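A bancada não é um aterro

Há uma gaveta em todas as casas onde as coisas vão morrer. Na minha, é a bancada da cozinha. Branca, lisa, comprada precisamente porque ficava bem vazia. Ficou vazia uma tarde, em dezembro, antes de lá pousarmos a primeira carta do banco.

Desde aí, o costume. Lenços de papel. Caixas de medicamentos que já não se sabe se têm alguma coisa dentro. A rede laranja da fruta, aquela espuma macia que vem a abraçar as mangas e as peras caras e que eu, por razões que não sei explicar, nunca deito logo fora. Olho para ela, penso que há-de servir. Não serve. Nunca serviu.

Fui perguntar a quem percebe disto. Sharada Pillai arruma casas de outras pessoas há 10 anos, cobra à manhã e tem uma empresa pequena, a Stavwood, com duas carrinhas e uma lista de espera que me deixou um bocado deprimida. Começa sempre pela cozinha. «As pessoas querem mostrar-me o roupeiro. O roupeiro pode esperar.» Chega cedo, pede café, não abre um único armário. Fica só a olhar para a bancada.

O que procura? Lixo pequeno. Não o lixo de caixote, esse toda a gente vê. O outro, o que pesa dois gramas e parece que ainda está a meio de qualquer coisa. O comprimido acabou mas a lamela ficou. A fruta foi comida, a rede ficou. O lenço, enfim.

Sharada chama-lhe «os restos de gesto». Gostei da expressão e roubei-a para o resto deste texto.
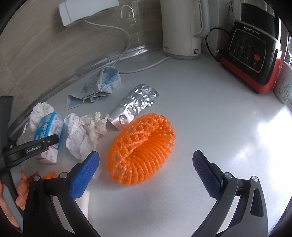

O método dela é quase ofensivo de tão simples. Um tabuleiro, um saco, 3 minutos. Tudo o que está na bancada vai para o tabuleiro, sem pensar, sem ler rótulos. Depois, já com a bancada limpa à frente, decide-se. O truque está na ordem. Com a superfície ainda cheia, cada objecto parece ter direito ao seu lugar. No tabuleiro perde as manias.

Experimentei numa noite de gripe cá em casa, a pior altura possível, e portanto a melhor. Primeiro os lenços, que nem chegam ao tabuleiro: direitos ao lixo indiferenciado, e lavar as mãos. Lenço usado não vai para o papel, por muito que custe a quem separa tudo até ao último clipe.

Depois os medicamentos. Aqui convém abrandar. Anathi Tshabalala, farmacêutica, atende ao balcão da Mokoena, ao fundo da minha rua, e teve a paciência de me explicar entre dois clientes. As lamelas vazias, as caixas e os restos fora de prazo podem voltar à farmácia, que os recebe e encaminha. Nada de comprimidos pela sanita. E um conselho que me pareceu óbvio depois de o ouvir: enquanto houver um comprimido que seja, a lamela fica dentro da caixa, com o folheto. Soltas na cozinha, são todas iguais. «Às onze da noite, com febre, ninguém está a ler letras miudinhas», disse ela. Confirmo.

Lamela vazia na bancada é outro clássico, há quem a deixe à vista para se lembrar de comprar mais. Percebo a lógica. Só que ao segundo dia já ninguém a vê. Um papel no frigorífico faz melhor figura.

E a rede? Pois. A rede é o caso difícil. É de espuma, é leve, tem aquela cor que parece dizer guarda-me. Perguntei a Jacobus Sithole, que vende fruta no mercado de Evgate e que abre caixas delas às cinco da manhã. Riu-se. Guarda as que vêm inteiras e volta a usá-las nas papaias, para não se pisarem umas às outras no caixote. Em casa, diz que a mulher as enfia nos copos de pé alto quando mudam de casa. Mudaram 2 vezes. Não se partiu nenhum.

Já eu tenho um saco delas. Tinha. Sharada deixou-me ficar com quatro, para os copos bons, e mandou o resto para a embalagem de plástico, depois de irmos ver as regras da câmara, que mudam de sítio para sítio — vejam as vossas. Se estiver rasgada, nem discute.

Fica a questão dos organizadores. Toda a gente quer comprar uma caixinha. Rupert Steiner, que desenha acessórios de cozinha para a Fledomer, devia ser o primeiro a vender-me uma e não foi. Disse que a maioria dos clientes compra o organizador antes de esvaziar a bancada e acaba com lixo arrumado. Palavras dele, e ele vive disto. Se for mesmo preciso, uma taça baixa, sem tampa. O que tem tampa esquece-se.

Na minha cozinha ficou um tabuleiro velho, encostado à parede, ao lado da torradeira. Às dez da noite dou a volta. Há dias em que o saco leva tudo e dias em que fica lá um lenço, uma caixa, um recibo do supermecado que juro que vou precisar. Sharada volta cá na primavera, para o roupeiro. Ainda não lhe contei do corredor.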